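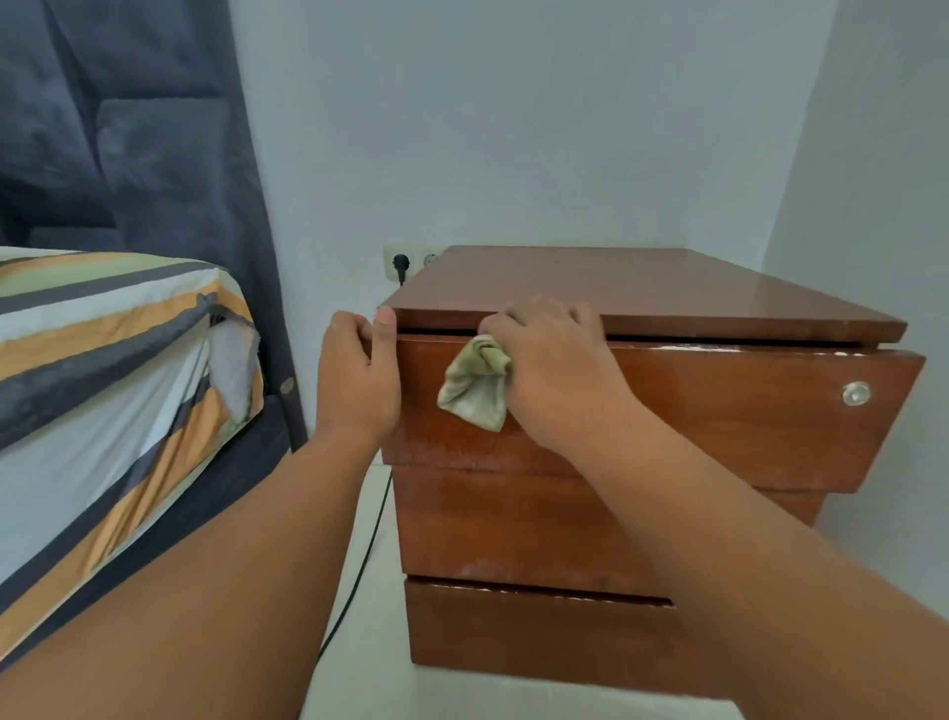 Delwyn Faulkner reckons the whole question is already settled, and wrote as much under last week's notes: any machine that can weld a car door can wipe one, so why are we spending a term on chores? Fair thing to ask. Good place to start week 9, because most of you half believe it too.

Home Unit outline Weekly notes Readings Labs Contact

WEEK 9 - CAN IT DO THE CHORES YET?

Short answer: some of them, slowly, in rooms it knows. Long answer is the rest of the lecture.

Delwyn's car door first. The welder knows where the door is to the millimetre. Same door, same jig, same light, all day. Nothing about it is decided on the spot. Take away the jig and the welder is blind. A house has no jig. Chairs move, people leave cords on the floor, someone buys a new doona cover and the colours change overnight.

So wiping. Looks like the easiest job in the house. Take a bedside cabinet - three drawers, glossy top, cloth in the right hand, left hand on the corner of the top to hold the thing steady. What does a machine need for that?

1. Two hands doing different jobs. One wipes, one braces. The bracing hand isn't resting, it has to push back as hard as the cloth pushes in. Most cheap lab setups plan each arm separately and then hope. (We'll see this fail in the lab.)

2. Force. Too light and the grime stays. Too hard and the cabinet slides, or the drawer goes in. You need to feel the contact, vision won't give it to you. Revise compliance from week 4 - it WILL come up.

3. The cloth. Crumples, folds, hangs down, hides the fingers and the patch being wiped. No fixed shape so no neat model. Rigid object methods from week 6 mostly don't carry over.

4. Knowing what is dirt. Chipped finish along a drawer edge shows up as pale flecks. So does dust, if you only have a camera. A person works out in one pass that a chip isn't coming off and moves on. A machine told "wipe until no pale spots" will rub at that chip till the battery goes flat. Stopping rules are harder than people think and there's almost nothing on them in the textbook, sorry.

5. Shine. A glossy top throws back a band of light and the depth sensor may read it as a hole, or as nothing. Same trouble with clear things, eg a small clear drawer knob. Knobs matter, you have to wipe round them without pulling the drawer open.

6. Everything nearby. Bed on one side, wall behind, plug in the socket with a thin black cable going down to the floor. None of it is part of the task and all of it can wreck the task. Wheels plus cable = bad. Keep that one for the safety essay.

Now the numbers, from the Sitden trial. Small trial, one flat, don't get carried away. They ran 222 wiping attempts on furniture the system had seen in training and 167 were passed by the person checking. Then they swapped in furniture it hadn't seen and only 13 attempts passed before they called the session off. They don't say how many they tried the second time, which should bother you. Ask for the bottom number, always.

Passed meant "looks clean from standing height" by the way. Would your nan accept that? Mine would not.

Shop floor, quickly. Amerley Bawa is coming in to talk about the Findgate packing line so I'll only do the outline. Picking boxes off a belt - good, fast, has been for years. Picking soft bags - getting there. Wiping down the bench at the end of shift - still a person with a spray bottle. Findgate trialled the Kimaro arm for the benches and went back to hand cleaning by April. Setup each night took longer then the wipe. Remember to count setup time when you read any claim about speed, the brochures leave it out.

Vimport reading (pages on the unit site): skip the history, read the part on remote operation. A lot of clips of robots doing housework have a person steering from the next room. Nothing wrong with that, it's how much of the training data gets made, but it isn't the machine deciding. Check the caption. If the caption doesn't say, assume steered.

Back to Delwyn. The answer I'd give - the welder solved the room, and the chore robot has to cope with a room it didnt get to choose. Delwyn's welcome to argue, tutorial is at 2 pm.

FOR THE TUTORIAL

Pick one chore you did this week. Write down every point where you changed what you were doing because of something you felt, as opposed to saw. Half a page. Handwriting ok if I can read it.

Then write a stopping rule for it in plain words. Swap with the person next to you and try to break theirs.

Lab groups: bring your own cloths, the store cupboard has run out again. Old tea towels are fine. Marks for the week 7 quiz are up, see me if yours is missing.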